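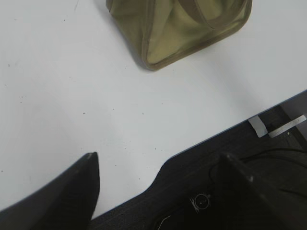
An olive-green fabric bag on one of the white tables at the Clisthorpe bag workshop.

News > Local > Clisthorpe > Community

Bag repair table in Clisthorpe will stay open until the end of April

The repair and packing workshop in the old reading room at Clisthorpe will continue until the end of April, the organisers have announced. It was planned to close after the winter, but more bags were brought in than the group could mend in that time, and the owner of the building has agreed to leave the room available for the extra weeks.

The workshop is run by Zundbridge, a small association which was started for mending tents and rucksacks and which now accepts almost every kind of fabric bag. People can bring a bag with a broken strap, an open seam or a worn binding, and they can leave it for repair or sit down at a table and learn to do the work themselves. The use of the tools is free. For thread, tape and buckles there is a box for coins near the door.

According to the association, 200 bags have passed over the tables from the first session until now. The biggest part of them were shopping bags and school bags, and the rest were shoulder bags, tool bags and a few old bags for fishing equipment. Straps are the most usual problem. A strap is pulled every day in the same place, and when the stitches at its foot begin to open, the owner often does not see it until the strap comes away completely in the street.

Before a bag is accepted it must be emptied. This rule is written on the door and also on the paper ticket, but the organisers ask again that visitors respect it. In the past weeks keys, a bus card and a pair of reading glasses were discovered in side pockets after the owners had gone home. These things are kept in a drawer and can be collected at any session. Visitors are also asked to brush out sand and crumbs at home, for the reason that they get into the sewing machines and damage them.

The tables themselves are new in the room. The former ones were dark and rather rough, and it was difficult to see a black thread or a small needle on them. They were replaced in the winter with white tables, paid from the money of the autumn sale. The people who sew there say that the work is easier for the eyes, above all late in the afternoon. On the other hand, every speck of dust can be seen on a white surface, and the tables have to be wiped more often than before. A cloth and a bottle of soap water now stand on the window shelf, and everybody who finishes a repair is expected to wipe the place for the next person.

The reading room is one of the older rooms in the town. The stone over the entrance carries the year 1757, and the building has served as a grain store, as a school and for a long time as a library. The floor is uneven in the back part, so visitors with a pushchair or a walking stick are advised to use the side entrance from the yard. The light in the passage, which was out of order during February, has been repaired.

In April the programme will change a little. The first hour of each session will be kept for simple repairs which can be finished while the owner waits, such as a loose handle or a short open seam. After this hour the tables are given to longer work. Who wants to replace a zip or a whole lining should put the name on the list beforehand, as there are only 9 places. The list is lying at the counter of the Palacios bakery, on the other side of the square, and it can be signed during the normal opening times of the shop.

There will be also a session about packing, which was asked for by many visitors after the one in the autumn. It will show how to fill a soft bag so that the weight does not hang on one seam, how to fold clothes for a journey of several days, and how to store fabric bags at home when they are not in use. The advice of the association on the last point is short: keep them dry, keep them empty, and do not hang them by one strap for the whole winter. Participants should bring one bag of their own and the things that they normally carry in it.

Thick fabrics remain a difficulty. The two household machines of the workshop cannot go through several layers of canvas, and such bags had to be sewn by hand, which took many hours. For this reason the association has bought a stronger second-hand machine from the Vova sewing shop. It needs a new belt and should be ready to use for the first session of the month. Until then, heavy bags are accepted but the owners must count with a longer wait.

At this moment 26 finished bags are waiting on the shelves to be collected. The organisers ask the owners to come for them before the room is closed, with the paper ticket if they still have it. If the ticket is lost, it is enough to describe the bag and the repair. Bags which are not collected by the end of April will be given to the school in Clisthorpe, where they will be used for sports clothes and books.

Sessions start at 2 p.m. and end at 5 p.m. The days are shown on the notice board beside the entrance. New bags will be accepted until the middle of the month, so that enough time remains for the work. The association is looking for olive, brown and dark blue thread in strong quality, as these colours are nearly finished, and will be grateful also for old belts and strips of firm cotton. They can be left at the bakery together with the lists.

Whether the workshop comes back in the autumn is not decided. The reading room needs work on the roof during the summer, and the association has not yet received an answer about the date when it can be used again.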